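Quand le quotidien devient terrain de jeu : l'essor discret de la simulation domestique
Par la rédaction, 21 mai 2020

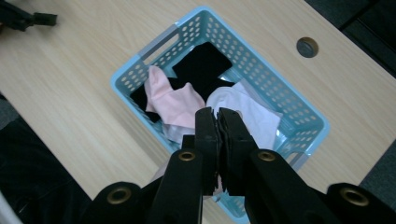 Le jeu vidéo a longtemps réservé ses moyens les plus importants à l'extraordinaire : batailles, royaumes, vaisseaux, catastrophes. Une part croissante de la production indépendante se tourne pourtant vers l'espace du foyer, dont elle fait le décor unique et parfois le sujet même de l'œuvre. Le joueur y range, trie, plie, répare ou cuisine, sans adversaire ni compte à rebours. Un panier de plastique bleu clair aux parois percées de petits trous ronds, posé sur une table en bois clair avec son tas de vêtements, suffit à fournir la matière d'un niveau entier : il faut en sortir chaque pièce, l'identifier, lui attribuer une place. Ce registre, que la critique désigne tantôt comme simulation domestique, tantôt comme jeu de gestes, réunit désormais un public fidèle et suscite l'intérêt d'éditeurs qui l'ignoraient il y a encore quelques saisons.

Le studio Kuketti compte parmi ceux qui ont choisi d'en faire leur spécialité. Fondé par Shabani Muriithi à l'issue d'un parcours dans l'animation, il prépare Mushi, un titre destiné aux ordinateurs et aux consoles de salon, dont la première présentation publique est prévue en octobre. Le joueur y occupe successivement plusieurs logements d'un même immeuble, qu'il remet en ordre avant l'arrivée de nouveaux occupants. Aucun dialogue n'accompagne la progression. L'histoire des anciens habitants se déduit des objets qu'ils ont laissés, de l'usure d'un fauteuil, d'une étagère où manque un volume.

« Nous avons commencé par écrire des scènes, avec des personnages et des répliques, puis nous les avons retirées l'une après l'autre, explique Shabani Muriithi. À la fin, il restait les tiroirs. C'est en les ouvrant que nos testeurs se posaient les bonnes questions. »

Une écriture par les objets

Le catalogue interne de Mushi comporte 438 objets manipulables. Chacun dispose d'un poids, d'une résistance et d'un comportement sonore propres. Les textiles ont demandé le travail le plus long. Un vêtement virtuel doit pouvoir être saisi par n'importe quel point, retomber de manière crédible, puis accepter le pli que le joueur lui impose. Les premières versions du moteur produisaient des étoffes trop raides, qui se comportaient comme du carton, ou trop souples, qui traversaient les meubles. L'équipe a finalement retenu une solution intermédiaire : la simulation physique s'applique tant que le tissu est en mouvement et cède la place à une série de formes préparées à la main dès qu'il est posé sur une surface.

Ce compromis illustre une question qui traverse l'ensemble du genre. Le réalisme intégral fatigue. Un joueur accepte de plier une chemise en quelques mouvements, il se lasse s'il lui faut en aligner chaque couture. À l'inverse, une automatisation excessive prive le geste de sa valeur et réduit l'activité à une succession de pressions sur un bouton. Les concepteurs règlent donc avec précaution la part de l'effort, en conservant les moments qui procurent une satisfaction tactile et en abrégeant les autres.

Le son tient dans cet équilibre une place considérable. Les enregistrements de Mushi ont été réalisés dans un appartement meublé, avec des microphones placés à faible distance des surfaces. Le frottement d'une boîte sur un rayonnage, le choc étouffé d'une pile de linge, le claquement d'une porte de placard varient selon la vitesse du mouvement et la pièce où il se produit. La musique, composée pour piano et clarinette, s'interrompt lorsque le joueur reste immobile et reprend lorsqu'il saisit un nouvel objet.

Une économie à taille réduite

La simulation domestique doit une partie de son développement à ses coûts. Un espace clos, un nombre limité d'éléments animés et l'absence de doublage rendent un projet accessible à de petites équipes. Le studio Makenico, dirigé par Neville Crabtree, a ainsi conçu Flustier avec 2 programmeurs permanents et le concours ponctuel d'illustrateurs indépendants. Le jeu confie au joueur la gestion d'une mercerie de quartier : réception des marchandises, classement des boutons et des rubans, préparation des commandes. La vente proprement dite n'y figure pas. Le rideau se lève à la fin de chaque niveau, et la journée suivante commence à nouveau par le rangement.

Neville Crabtree défend ce parti pris avec constance. « Les jeux de gestion conduisent presque toujours à l'expansion. On ouvre une boutique, puis une deuxième, et l'on finit par ne plus rien toucher. Nous souhaitions que la personne reste devant son comptoir, avec ses tiroirs, et qu'elle en connaisse le contenu par cœur. »

Flustier a d'abord circulé sous la forme d'une version d'essai distribuée à 300 personnes. Leurs retours ont entraîné plusieurs modifications importantes. La plus visible concerne les consignes de classement, d'abord imposées, puis supprimées. Certains participants rangeaient les boutons par couleur, d'autres par taille, d'autres encore selon une logique qui leur appartenait et qu'ils tenaient à conserver d'un niveau à l'autre. Makenico a donc renoncé à toute notion de bonne réponse. Le jeu enregistre l'organisation choisie et s'y adapte : les commandes ultérieures mettent à l'épreuve le système du joueur, qui peut le maintenir ou le réviser.

Le tirage physique de l'édition finale a été fixé à 1000 exemplaires, accompagnés d'un livret illustré. Le studio entend limiter les risques liés au stockage et consacrer l'essentiel de ses ressources à la diffusion numérique. Cette prudence est partagée par la plupart des équipes du secteur, qui dépendent d'un petit nombre de vitrines en ligne et d'un calendrier de sorties très encombré à l'automne.

Un public difficile à définir

Les éditeurs peinent encore à décrire la clientèle de ces titres. Les catégories habituelles, qui opposent joueurs occasionnels et joueurs assidus, s'y appliquent mal. Une même personne peut consacrer ses soirées à un jeu de tir compétitif et réserver une demi-heure, avant de dormir, au tri d'un grenier imaginaire. Chez Kuketti, les séances d'observation ont montré des durées de jeu très inégales, de la brève visite à la soirée complète, sans que l'âge ou l'expérience des participants permette de les prévoir.

La période de confinement que viennent de traverser de nombreux pays a donné à ces œuvres une résonance particulière. Retenus chez eux, des joueurs ont consacré une partie de leur temps libre à aménager des intérieurs virtuels. On aurait pu attendre de leur part un besoin d'évasion plus radical. Shabani Muriithi se garde toutefois de toute conclusion hâtive et rappelle que la conception de Mushi était engagée bien avant les événements de ce printemps. Selon lui, l'attrait du rangement tient à la possibilité d'achever une tâche et d'en contempler le résultat sans que rien ne vienne aussitôt le défaire.

La critique demeure partagée. Une partie de la presse spécialisée salue un renouvellement des formes narratives et une attention inédite portée aux gestes ordinaires. D'autres observateurs regrettent une production déjà répétitive, où les mêmes palettes pastel et les mêmes mélodies au piano reviennent d'un titre à l'autre. Le reproche est entendu par les studios. Makenico étudie pour son prochain projet un cadre nocturne et une palette plus sombre, tandis que Kuketti a confié la direction artistique de certains logements de Mushi à des dessinateurs extérieurs, afin que chaque étage de l'immeuble possède son propre trait.

L'accessibilité constitue l'autre chantier commun aux deux équipes. Les jeux de manipulation exigent une précision que tous les joueurs ne peuvent fournir, en particulier à la manette. Mushi proposera un mode à une seule main, un agrandissement des zones de saisie et la possibilité de suspendre la gravité pendant le déplacement d'un objet. Flustier dispose pour sa part d'un affichage par motifs, qui permet de distinguer les boutons sans recourir à la couleur. Ces réglages peuvent être modifiés à tout moment et n'ont aucune incidence sur la progression.

Kuketti achève actuellement l'aménagement du dernier étage de son immeuble. Il comprend une chambre de service, une buanderie et un long couloir dont les placards, selon Shabani Muriithi, ne sont pas encore tous remplis.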